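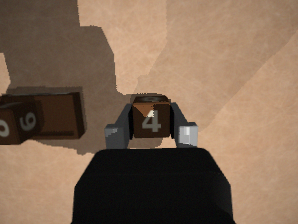

Rendered view of a tabletop, with black gripper

About Huvivgate

Huvivgate compiles transaction and roster records for independent and semi-pro baseball. Our main product is the Mersha file, a daily record of signings, releases, trades, loans and injured-list moves. Clubs, broadcasters and league offices use it to confirm who is eligible to play and under what terms.

The company was started by Attila Kovács, who had kept rosters for a summer league and was tired of reconciling three spreadsheets before every series. The first version of Mersha covered one league and was sent out by email at 6 a.m. The current version covers 22 leagues and 259 clubs.

What we record

Each transaction gets one line: player, position, sending club, receiving club, type of move, effective date and source. Trades with more than one player are split into separate lines and tied together by a shared key. A player to be named later is entered as an open item and stays open until the receiving club files the name. Cash is recorded as present or absent. We do not estimate amounts.

Corrections are added as new lines. The old line stays in the file with a strike code, so a user who pulled the data in August can still see what it said at that time.

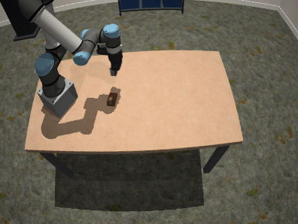 Six-axis arm on a light tan table, simulated

How we check

Every move needs two sources before it is marked final. One must be the club or the league office. Until then the line is marked provisional, and it drops out after 10 days if no second source is found – most of these are tryout invitations reported as signings.

Odosska is our name-matching tool. It compares each new entry with the player register using birth date, throwing hand and prior clubs. Entries it can't match go to an editor. Players with the same name and position are always checked by hand.

Access

Subscribers can download Mersha as a flat file or query it by club, league or date range. Historical files are sold by season. Single-player lookups are free for the player concerned.

Contact

Huvivgate, 1828 Nurnumau Road. Correction requests should include the line key and a copy of the club notice.

Page last revised Feb 10, 2024.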